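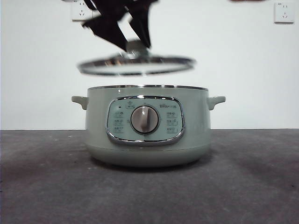
The Bottle That Went to Sea

By Ingvild Isaksson

The barnacles come off if you rub them. Edvin Hellström showed me this with his thumb, a little sheepishly, standing at the back counter of his shop with a bottle of Roltberg white that had spent the better part of a year on the sea floor. A flake of shell dropped onto the invoice. He swept it into his palm and put it in his shirt pocket, as if it might be needed later.

"People buy with their eyes," he said. "I don't mind that. I sell rosé."

The bottle costs $80. The same wine, from the same vintage and the same tank, aged in the winery's own cellar up the hill, costs a good deal less than half of that. The difference is the sea, and I have spent much of this year trying to find out what the sea does for the money.

Underwater aging has a pleasant origin story, as most expensive ideas do. Divers find old bottles in wrecks, somebody opens one, and it is still drinkable. From there it's a short walk to the thought that the wreck did the wine some good. A growing number of producers now sink their bottles on purpose, in steel cages, and haul them up again crusted in marine life. The pitch barely changes from one brochure to the next. It is dark down there. The temperature is steady. The pressure is high, the current rocks the bottles, and the wine comes up changed.

Dark and steady I will grant. Dark and steady also describes a cellar.

Roltberg is a small estate, best known for a firm, salty white that I have liked for years and still do. Its cages are handled by a company called Prostuseck, which rents a patch of seabed off Berkent and looks after bottles for several wineries. In August I went out with them. The cages sit 13 meters down, and the boat ride is short enough that you could hold your breath for part of it. There were 790 bottles in the lot that came up that morning, and they looked wonderful. I took as many pictures as anyone.

Vivek Sengar runs the operation for Prostuseck and has answered my kind of question before. He was patient about it. I asked what the pressure did. He said it slowed the exchange of oxygen through the cork. I asked how he knew, given that the corks were sealed over with wax before they went down. He said the wax was mainly to keep seawater out, and that the effect was on the whole bottle, a matter of the wine and the environment coming into balance. I asked whether the wine aged faster or slower. He said both, depending on what you were looking at.

I wrote that down twice to be sure I had it.

To be fair to him, he never claimed to be a chemist. Aranka Sárközi did the lab work on several of these wines when she was still consulting, and she is less generous. The differences she measured between sea bottles and cellar bottles were small, she told me, smaller than the differences she found between two bottles from the same case. "Cork varies," she said. "You can put it under water, you can put it under the bed." She also pointed out something I should have thought of myself. Almost none of the comparisons she was asked to look at had been set up as comparisons. The land bottles had been kept somewhere warmer, or had been moved around, or had been bottled on another date. If you want to know what the sea does, you need a land bottle kept at the same temperature in the same dark for the same time. Very few people selling sea wine seem to be in a hurry to buy that refrigerator.

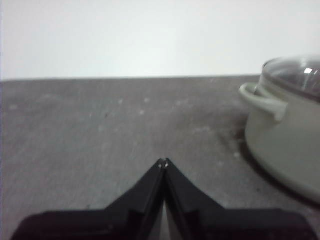
A gray tabletop against a plain white wall.

So we tried it, on a modest scale. Roltberg, to its credit, agreed to let me have cellar bottles of the same wine. Lundgren, the importer, supplied the sea ones and lent us a room. Hạnh Vương, who buys wine for restaurants and has one of the steadier palates I know, poured everything out of sight into plain glasses and kept the key in her handbag. There were five of us tasting. Each person got three glasses, two the same and one different, and had to pick the odd one out. Then we did it again with the order shuffled.

I expected chance and got something close to it. One taster was right both times. Two were wrong both times, and I was one of those. On my second round I wrote a rather confident note about "a rounder, more saline middle" in a glass that had come from the cellar, up the hill, from a building with a road in front of it.

This proves very little. A handful of people in a borrowed room can't settle anything, and a bigger panel with better mouths might find a difference I missed. Lundgren's people said as much, and they're right. They also said that the experience of opening the bottle was part of the wine, which I find harder to argue with than I'd like. When Vương brought the shell-covered bottle to the table afterward and we drank what was left, everyone agreed it was delicious. It tasted better than it had in the test. Of course it did. We could see it.

What bothers me is the language. If the label said "stored in the sea because it looks terrific," I would have no complaint, and I suspect it would sell just as well. Instead, the back label on this one says the sea has "revealed the wine's deeper character." That is a claim about the liquid, and the customer is paying for it as one. There is also the plain matter of diesel, divers and steel cages in a business that talks a great deal about lightening its touch.

I put this to Sengar by phone. He said he had plenty of repeat customers and that they couldn't all be fools. I don't think they are. Plenty of them will be giving the bottle to someone as a present, and as a present it's hard to beat.

Hellström has sold through his first order and has asked for more. He keeps one on the counter, and the cellar version of the same wine is on the bottom shelf by the door, under the corkscrews. I bought two of those.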